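Progress report on the Mostville clothing exchange
For the Plornwood Fund, 13 April 2024

What a season this has been! When we wrote to you in January we were still waiting for the keys to the old Drokville schoolhouse, and half the shelving was sitting in a barn. Since then we have moved in, painted the front room, opened the doors and handed out more children's clothes than we managed in the whole of last year. The building went up in 1899 and it has its quirks (the back door has to be lifted as you push it), but families like coming here, and they stay and talk.

We now have 101 families signed up, up from 82 at the last report. Most of the new ones heard about us at school pickup, which pleases us more than any flyer would.
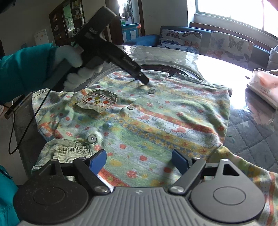

Baby and toddler sizes are still what people ask for first, and they're what we run out of first too. Parents want things that are cheerful and easy to get on and off a wriggling child. Buttoned pieces in loud prints, like the one with cartoon animals and red dots on its bands of green, yellow and orange-red, get picked up before the plain ones nearly every time. We have started keeping some bright pieces back for the evening opening, so that parents who work days get a fair choice. School-age coats are going well. Boys' pants with both knees intact remain a dream.

The mending table was the part of the grant we were least sure about, and it has become the liveliest corner of the building. We budgeted for 2 sewing machines and both are in use at every session. People bring in a zipper they've given up on and go home having put in the new one themselves – and then come back with their neighbor's. We had planned to close the table over the summer. We would now like to keep it open, and the small amount left in the heating line would cover thread, elastic and needles if you are happy for us to move it.

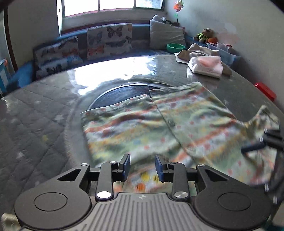 Kiều wrote in our visitors' book that she had come in for one pair of rain boots and left with boots, a winter coat and a promise to teach hemming next month. Several other entries ask for longer hours, and we are trying out a later closing time through the spring.

Still to do: the ramp at the side entrance is waiting on the county, and the sign is painted but not up. Storage is tight. We'd love to take over the second classroom for out-of-season boxes, and the rent on it is set out in the budget sheet sent with this report.

Comments

Mostville mom
So glad the mending table might stay open over the summer. My daughter has fixed two of her own skirts now!

Plornwood reader
Do you take shoes? I have a bag of kids' sneakers, hardly worn.

Drokville neighbor
Went to school in that building. The back door was like that then too.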